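Unit 4: Automation and the Shape of Work
Course handout, Issa Chamoun
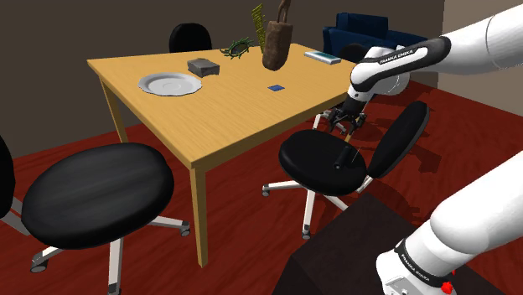
Fig. 1. A table, a plate and a small gray block in a simulated room.

Read this before the seminar. The session runs 90 minutes and the first half will go to the two cases below, so please have the assigned chapter done as well. Bring the chapter with you, on paper or on a screen.

1. Tasks and jobs

Most arguments about machines and employment use the word "job" when they mean "task." A job is a bundle of tasks that one person is paid to do. A hotel cleaner strips beds, checks a minibar, reports a broken lamp, and decides whether a guest's papers are trash. A machine may take over one of these and leave the rest alone. What happens next depends on how the employer puts the bundle back together.

There are several ways this can go. The worker may keep the same hours and do more of the remaining tasks. The hours may be cut. The remaining tasks may be split among other people, often at a different rate of pay. In the seminar we will ask who makes that decision and what information they have when they make it.

2. Case A: Godeck

Godeck is a parts warehouse that brought in automatic sorting on its night shift. Management described the change as a way to remove heavy lifting. The lifting did go down. The pickers also lost the short walks between aisles, which they had used to talk and to pass on news about damaged stock. Error reports rose on one line and stayed flat on the others.

Things to look for as you read the case:

The company measured items per hour before and after. It did not measure how often workers asked each other for help.

The training for the new line was written by the supplier, and the shift leads saw it on the first day of use.

Two pickers moved to a monitoring role. Their title changed and their pay grade did not.

3. Case B: Tutport

Tutport is a tutoring service that added automatic replies to student messages. Tutors were told the replies would handle scheduling only. Within one term the system was also answering simple content questions, and students could not tell which replies came from a person. Some did not mind. Others stopped writing in when they found out.

Keep this case separate from the question of whether the answers were correct. They mostly were. The issue for us is disclosure — what a person is owed when they think they are talking to another person.

4. Terms

Augmentation: a machine does part of a task while a worker keeps control of it.

Substitution: a machine does the whole task.

Hidden work: labor that keeps an automated system running and does not appear in its description. Labeling, cleaning up bad output and resetting stuck equipment all fall under this.

Students often treat augmentation as the good outcome and substitution as the bad one. The Godeck case should make you careful about that.

Written work

Write one page on either case. Name a task that changed, say who gained time and who lost it, and point to the passage that supports you. Put your name and the case letter at the top. Reading notes for both cases start on page 32 of the course pack.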